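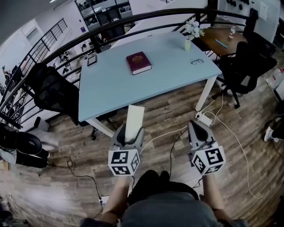

*Fig. 4. Handheld gripper pair at the table-tidying station. Left gripper closed on a white card or sheet.*

## 4. Table tidying: demonstration and trial

This section covers the table task for the Dosoven chore controller. Complete section 3 (marker check) first.

### 4.1 What the task can and cannot do

In the Brendum trials the controller placed cards and books in the correct zone in most runs. Spectacles and phones remain unreliable. A person clears the same table faster. Treat the task as supervised work only; it is not ready for use in an occupied home.

### 4.2 Recording a demonstration

1. Set out the objects listed on the task sheet. Leave 30 mm between neighbouring objects.
2. Sit facing the table with a gripper in each hand. Keep both marker cubes uncovered.
3. Start the recording and hold still until the tone sounds.
4. Pick up one object at a time. Close the fingers fully before lifting.
5. Move the object to its zone, lower it and open the fingers.
6. Return both grippers to the start position. Stop the recording.

**Note:** Hold cards and sheets upright. Cards lifted flat tend to bend, and the controller copies the bend as part of the movement.

**Caution:** Route gripper cables clear of chair castors and feet. A pulled cable ends the recording without a warning tone.

### 4.3 Running the trial

1. Load at least 210 demonstrations. The Pavholm set holds 530 and may be used as supplied.
2. Set the time limit to 900 seconds.
3. Start the trial and stay within reach of the stop button.
4. Log each object as placed, dropped or missed.

**Caution:** Remove glassware before step 3. Grip force is not limited in trial mode.

If an object is dropped twice, stop the trial and repeat 4.2 for that object only. Send logs to Meenakshi Nigam by Monday. Faults with the markers go to Wajid Butt.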